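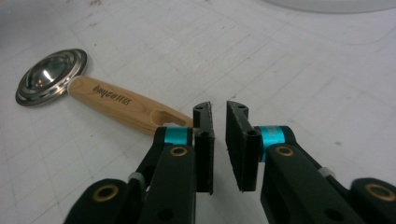

*By Halldóra Hafstein. Last updated 21st August*

# Looking after utensils with wooden handles

Most kitchen drawers hold a few tools like this, with a stainless steel head at one end and a pale wooden handle at the other. The steel will put up with nearly anything. The handle won't, and it is usually the handle that sends the tool to the bin. A little oil a few times a year will keep it going.

The method below works for bare or lightly oiled wood. If the handle has been varnished or painted, wipe it clean and leave the oil out, as it will sit on top and stay sticky.

## What you need

- Washing-up liquid and a soft sponge
- Two old cotton cloths, one for oiling and one for buffing
- Food-safe mineral oil (I use the Furnberg one, but any plain food-grade oil sold for chopping boards will do)
- Fine sandpaper, 240 grit or finer
- A cotton bud or a pipe cleaner
- Bicarbonate of soda, if the metal is dull

Don't use olive or sunflower oil. They go rancid in the wood and you will smell it every time you open the drawer.

## Washing

Wash by hand in warm water. Hold the tool by the handle and do the metal first, then go over the wood quickly with the sponge. Don't leave it standing in the bowl, and keep it out of the dishwasher altogether.

A head with raised rings needs a bit more attention than a flat one. Grease collects in the grooves between the rings and dries to a yellowish film. Work round each groove with the corner of the sponge or a soft brush. Rinse, then dry straight away with a tea towel.

Many handles have a slot near the end for hanging. Push a corner of the towel through it and pull it back and forth a couple of times. Leave the tool to dry on a rack overnight before you oil it.

## Cleaning up the metal

Stainless steel that has gone cloudy is normally just carrying limescale. Mix a teaspoon of bicarbonate with enough water to make a paste, rub it on with a damp cloth and rinse.

On a polished face, go gently and use only the cloth. If the rim has a brushed finish, follow the direction of the brushing. Wire wool will scratch both. Keep the paste off the wood, where it can leave a grey mark.

## Sanding

Only sand if the wood feels furry. Run a thumb along the handle from the head to the tip. If it is smooth, skip this part.

1. Tear off a small piece of paper and fold it in three.
2. Sand along the grain with light strokes. Four or five passes are normally plenty.
3. Roll a strip of paper and take it through the hanging slot to remove any loose fibres.
4. Wipe off the dust with a barely damp cloth and let the wood dry again.

Go round any printed lettering. Maker's names are often only ink on the surface and they come off in seconds. I lost most of the name on a Skov spatula that way.

## Oiling

1. Put a teaspoon of oil on the first cloth. Never pour it on the handle.
2. Rub it in along the grain, turning the tool as you go.
3. Oil the inside of the slot with the cotton bud. The end grain there drinks more than the rest, so go back to it after a few minutes.
4. Do the joint where the wood meets the metal. Work the oil right up to the edge.
5. Leave for 30 minutes.
6. Buff hard with the second cloth until nothing comes off on your fingers.

Very dry wood may need a second coat the next day. Wipe any stray oil off the steel with a drop of washing-up liquid on a cloth.

Lay the used cloths out flat to dry before you throw them away, particularly if your oil is one of the hardening kinds such as linseed or tung.

## Storing

Hang it up or lay it flat in a dry drawer. If you keep your tools in a jar, stand them handle down only once they are fully dry, and tip the jar out now and then to check for water at the bottom.

I oil mine in July and again after Christmas. Pale woods show stains sooner than dark ones, so beech and similar may want doing more often.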